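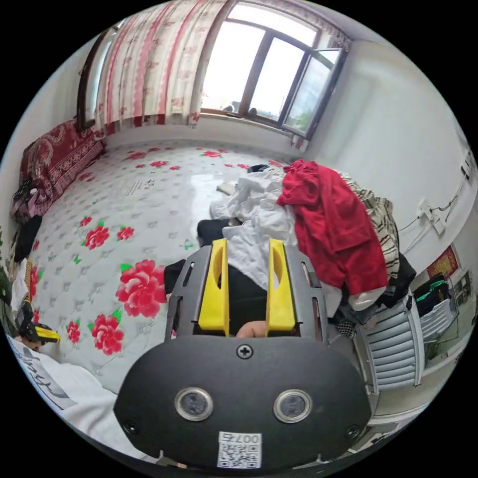
Altbridge pamphlets, OCR bench notes
Sun 11 November

Continuing from the last entry on the 1872 volume (the bound set of war and peace pamphlets from the Ogola gift). Noboru Yokoyama did the page images in July, so no scanning today. All work was on the text side, in Fluvumard, with a copy of the volume folder on the bench machine. The master folder was not touched.

Where things stood this morning

The full volume had been run once with the stock English model. The output was readable on the good pages and useless on the pages with show-through. The worst stretch is pamphlet 8, the one arguing against a standing army. Its paper is thin and the type on the back of each leaf comes through nearly as dark as the front. Fluvumard reads both sides as one and gives a line of real words with scraps of other words stuck in between. Search hits on that pamphlet can't be trusted at all.

The other known problem is the running head. It was being pulled into the body text at every page turn, so sentences that cross a page have the pamphlet title dropped into the middle of them.

Run A: threshold only

Raised the black threshold in the image step one notch at a time and reran pamphlet 8 after each change. The first two notches made no difference I could see. The third cleaned up the margins and most of the gaps between lines. The fourth started eating the thin strokes, and "e" turned into "c" all through the text. "Peace" became "pcacc" on most pages. Went back to the third notch and kept it.

The text is better but still bad in the gutter, where the page curves and the light falls off. A single threshold won't do both halves of the page.

Run B: local threshold

Switched to the local setting, which works out the cutoff for each small patch of the page. The default patch size is too large for this type. At 19 pixels it breaks up the headings, which are heavy, and leaves the body text clean. The headings are short and I can fix them by hand, so I took that trade.

Gutter text is now readable on every page I opened. I did not open every page. Show-through is mostly gone apart from the table of army costs, where the ruled lines on the back leaf still come through and get read as the letter l or the figure 1. Left the table alone. It should be keyed by hand and proofread against the image, and I would say the same of any table in the volume.

Run C: running heads

Drew an exclusion zone across the top of the page template. This works for left pages. On right pages the text block sits a little higher and the zone cuts into the first line. Made two templates and assigned them odd and even. That was fine until the folding plate, which throws the count off by one, and from there on every page had the wrong template. Split the job at the plate and started the second half with the order reversed.

Note for anyone repeating this: the plate is in the page sequence as a single image even though it unfolds to the width of two. If Noboru adds the second exposure later, the templates after it will have to be swapped again.

Dictionary

Added a list of period spellings and names to the user dictionary. Fluvumard had been "correcting" shew to show and connexion to connection. We want what was printed, so autocorrect is off for the whole job and the dictionary is used only for scoring. The place names in the pamphlet on the Alabama claims needed adding too. I took them from the printed text and did not modernize any.

The long dash is still coming out as two hyphens in some places and as a tilde in others. Wrote a small replace rule for the tilde. Left the hyphens for now until we agree on what we want in the final files.

Export to Plestar

Exported pamphlets 1 through 10 as page-level text and loaded them into the test shelf on Plestar. Two things went wrong.

First load failed with a character error. It was the pound sign, saved in an old encoding. Reexported as UTF-8 and it went in.

Second, Plestar joins words that are hyphenated at line ends, and it also joins ones that should keep the hyphen. "Self-government" split across a line comes back as "selfgovernment" and then can't be found by someone searching for it in the normal way. I don't see a setting for this. It may be easier to do the joining on our side before export, with a short list of compounds that keep their hyphen. Started the list. It has self-, re- and ex- words in it so far, and "arms-maker", which the author of pamphlet 8 is fond of.

Search on the test shelf is fast enough. Tried "arbitration", "militia" and "disarmament". All three gave sensible pages and the highlight boxes landed on the words. The boxes drift to the right on the page after the folding plate, where the image was cropped after OCR. That page needs rerunning from the cropped image.

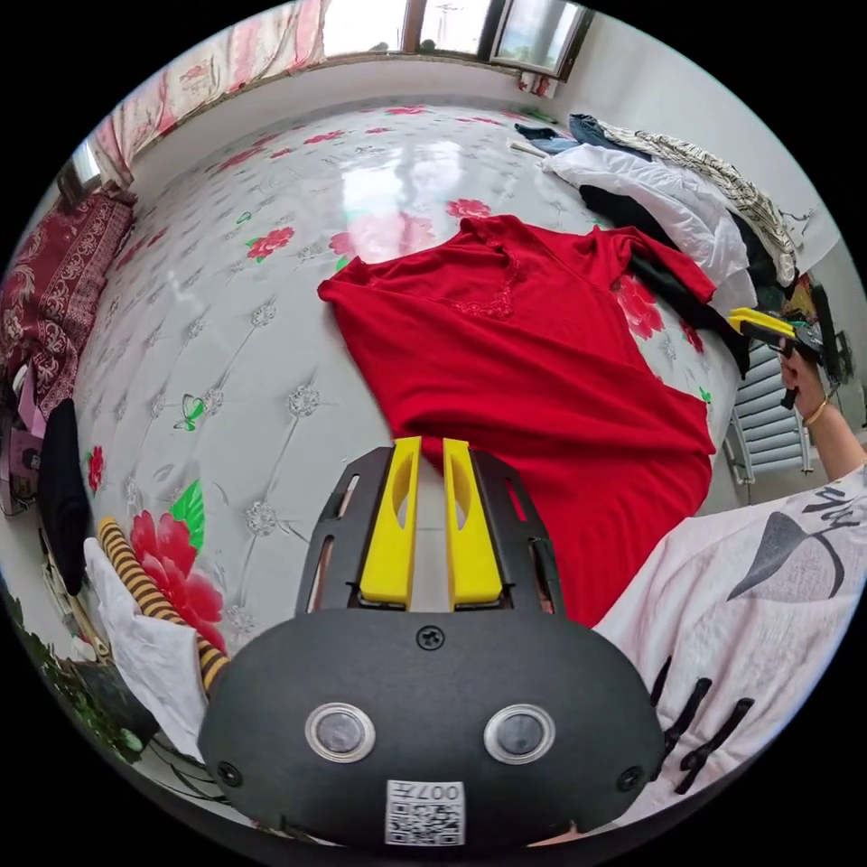 Bibliographic point

The title page of pamphlet 8 has no author. The catalog card has a name in pencil with a question mark. I checked the text of the other pamphlets for a mention and found one footnote that refers to "the writer of the tract on armies" and says he had served as a clerk in a supply office. It gives no name. I've put the footnote reference in the record and kept the question mark. Someone with access to the Ogola letters should look before we put a name in the author field.

The printer's line at the foot of the last page is a different firm from the one on the title page. Could be a reprint with the old title page kept. The type looks the same to me in both places but I'm not the person to judge.

To do

Rerun the page after the plate from the cropped image.

Key the army cost table by hand, then have a second person read it back.

Finish the hyphen list and run the join step before export, starting with pamphlet 8.

Ask Noboru whether the second exposure of the plate exists and, if so, which folder it is in.

Decide on the long dash.

Settings kept: local threshold, patch 19, autocorrect off, split templates, UTF-8 out. Saved in Fluvumard under the volume name with "bench" on the end. Please don't overwrite the stock profile, the newspaper job still uses it.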